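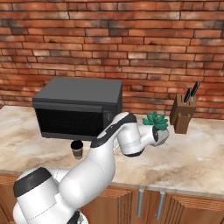 Kevitz Pantry Episodes is a set of simulated kitchen tasks for a one-arm robot. It was prepared for the staff pantry at Yuen, where the kitchen attendants will share their work with an arm from next year. We built the pantry in simulation first, so that the attendants could see the planned work and object to it early. Most of the episodes happen at the back counter, where the white arm works close to the microwave and a coffee cup with a lid and a brown sleeve. The attendants know this corner very well, and their remarks changed our task list more than our own tests did.

Version and contact
Card written by Hậu Bạch, 22 Apr 2024. Please send corrections to the Wendo project desk.

Contents
The release has 92 episodes in 5 task groups: cups, glasses, counter clearing, microwave and sink side. Of these, 87 are complete. The other 5 stop early and are kept in a separate folder, with a short note for each one.
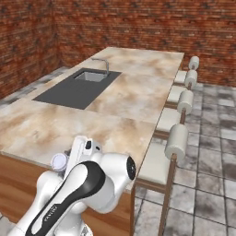
Island view: the arm at the near end, sink and faucet in the left half of the countertop, four chairs on the right.

What changes for the attendants
Before the planning began, one attendant did both the clearing and the guest service in the morning. In the new plan the arm takes cups and glasses from the counters, and the attendant keeps everything that concerns people: orders, allergies, complaints, late meetings. Working hours stay the same. The job title also stays, but the training now includes two half days on stopping the arm and starting it again.

Not everybody was happy with this. Some attendants told us in February that clearing is the quiet part of the shift, and that they do not wish to give it away completely.

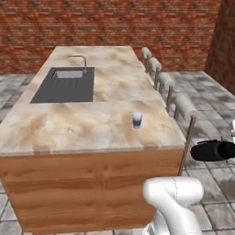 For this reason the plan leaves the last hour of each shift without the arm. We also removed one task, wiping the island while guests are seated – the attendants found it impolite, and we agree with them. The removed episodes are not part of this release.

Known limits
Liquids are simplified. Brick, stone and wood textures repeat. There are no people in the episodes, so the data says nothing about how the arm should behave when a person comes near. Please do not use it for safety decisions. 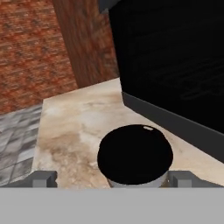 Can the episodes be used to decide how many attendants a pantry needs?
They were not made for this purpose. The episodes cover only a small part of a shift, and Yuen and Sindent have both agreed in writing that staffing will not be calculated from them.

License
Free for research and teaching. For any other use, write to the project desk before you download.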